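Progress Report to the Grodetmont Fund
Custetow Community Learning Program, second reporting period

1. Summary
The program offers evening classes in household budgeting, job applications and basic office skills to adults in Custetow. Enrollment reached 555 in this period, and classes continued at both sites, the Laskowska Street hall and the annex behind the public library. Spending remains within the approved budget.

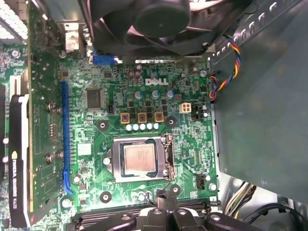 Attendance was strongest in the budgeting course, where 40 places were offered each month and all were filled. The job application course started slowly – the first sessions overlapped with the harvest shifts – and was moved to 7 p.m. in August.

2. Equipment and facilities
The Fund's grant covers classroom furniture, printed workbooks and desktop computers. The furniture order is complete. The workbooks were reprinted once to correct an error in the section on rental deposits.

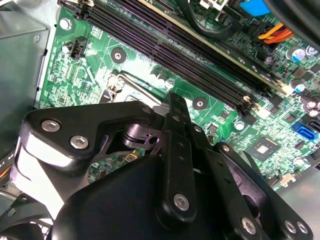
Open desktop computer with its green motherboard.

The heating repair at the annex remains outstanding. The landlord has accepted responsibility, and we have asked for a written schedule. Evening classes will move to Laskowska Street if the work runs into the cold months.

3. Partnerships
Flava, the catering cooperative, agreed to provide a hot meal on class evenings at cost. Parents have told us that this makes it easier to come straight from work.

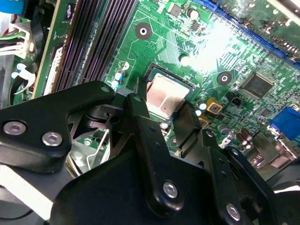 We also opened talks with the bus operator on a later return service to the outer villages. No agreement has been reached. Of the learners who left a course early, 60 percent named transport as the main reason.

4. Next period
Two new tutors will begin in the budgeting course. We request the Fund's approval to transfer the unspent printing allowance to travel support for learners.

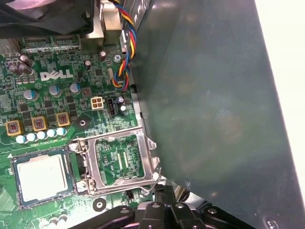

Inside a Dell desktop computer, with the maker's name on the board.

A revised budget table and the attendance records for both sites are attached as Annex A and Annex B.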